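Lirkisden Kitchen Talk, version 2

Welcome, and thank you for stopping by! Lirkisden Kitchen Talk is a collection of short recordings in which people explain, in their own words, how they make a dish they know well. There are 1001 clips covering 468 dishes (plenty of dishes come up more than once, and we love those best, because no two people agree on when the onions go in). Every clip has a plain text transcript, and 623 of the transcripts have been checked a second time by someone who didn't write the first draft.

What you get

The download unpacks into a folder called audio, a folder called transcripts, and one spreadsheet called dishes.csv that ties the two together. The columns are clip_id, dish, place, length_seconds, checked and notes. Please do read the notes column if you have a moment. It's where we put the things that wouldn't fit anywhere else, like a speaker who switches from cups to coffee mugs halfway through, or a kettle that gets going in the background and won't quit.

How the recordings were made

Speakers talked in one of two places, the upstairs room in Plernasberg or the community kitchen in Mutia. We asked each person to pick a dish and talk as if a niece or a neighbor were standing next to them. Nobody read from a card. The Mutia clips have more echo (tile floor, high ceiling, you know the kind), and we left it in.
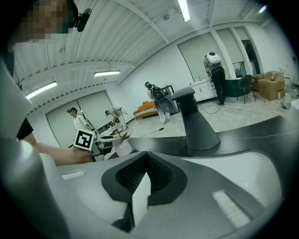

Black headset, Plernasberg

Transcripts

We wrote down what people said, including the false starts and the "no wait, the butter first." Laughing is marked as (laughs) and a stretch we couldn't make out as (unclear). Amounts are spelled as spoken, so you'll find "half a cup" and "a good glug" but never 1/2. If you need tidy measurements, you'll have to do that part yourself, and we'd be glad to hear how you handled the glugs.

Known problems

Soups and stews are heavily represented and baking is thin. A handful of Mutia clips start a beat late and lose the first word. The dish names in the spreadsheet follow whatever the speaker called the dish, so the same dumpling can show up under several spellings. We started a lookup table for that and haven't finished it.

What changed in this version

The March update moved all the notes into the spreadsheet, fixed mismatched clip numbers in the Mutia set, and renamed the old "verified" column to "checked." Scripts written for the first version will need that one word changed.

Using and citing

Free for teaching, research and plain curiosity. Please don't try to work out who the speakers are. Cite as: Nakajima Food Speech Project, Lirkisden Kitchen Talk, version 2. Corrections are always welcome, and please include the clip_id when you send one.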